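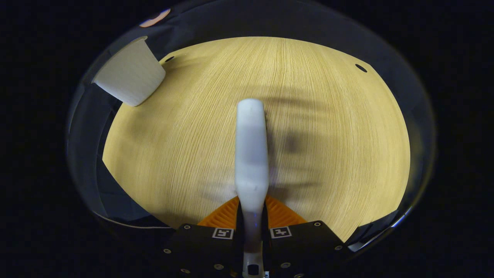
Aurelia Brunner says the soft fingers win, and she'll argue it with anyone who stops at her bench. Paper cups are her test piece. "A metal jaw either misses it or crushes it," she says. "I got tired of buying cups."

She has been comparing two hand-held grippers since January. One from Tuvach with the orange ribbed fins, one from Lestley with flat parallel jaws. Same table, same cups, same person holding them. We talked Friday, mostly while she was looking for a screwdriver.

So how many tries? "More than 2,000 if you add both up. I stopped enjoying it at 58."

The cup standing up is the easy case, she says. Any gripper does that. Lying on its side is where they split. The Lestley needs to come in square or the cup rolls away. The fins bend around the curve, so a sloppy approach still counts. She logged 176 drops on the flat jaws before she changed the pads, and then she had to start that part over because the pads were thicker and the opening was off. "My fault. Didn't measure."

Weight matters more than she expected. After an hour your wrist goes and the approaches get lazy, and then you're testing your arm. She now swaps tools every twenty minutes. Wishes she'd done it from the start.

And the camera? Wide lens, sits on the tool, looks down past the fingers. She likes seeing the markers on both plates all the time - that's how the software gets the opening width. With the first lens she tried, from Auer, one marker kept dropping out at full open. "You don't notice untill you go through the recordings. Then you've lost a morning."

Shadows are still a problem. The tool throws one right where you want to look and a white cup on a pale table doesn't give you much edge to begin with. She tried a second lamp. Helped a bit, made the glare worse. Might try a darker table top.

Price she won't discuss. Spare fins she will: they wear at the tips, and Fivamia, who supply the lab, were slow with the last order. She keeps a spare pair in a drawer now.

Next is the same test on an arm, with the wrist mount she's still waiting for. Would she take the flat jaws for anything? "Sure. Boxes, pens, anything thin. Thin stuff on a table the fins are just bad at." Then she found the screwdriver and went back to teh bench.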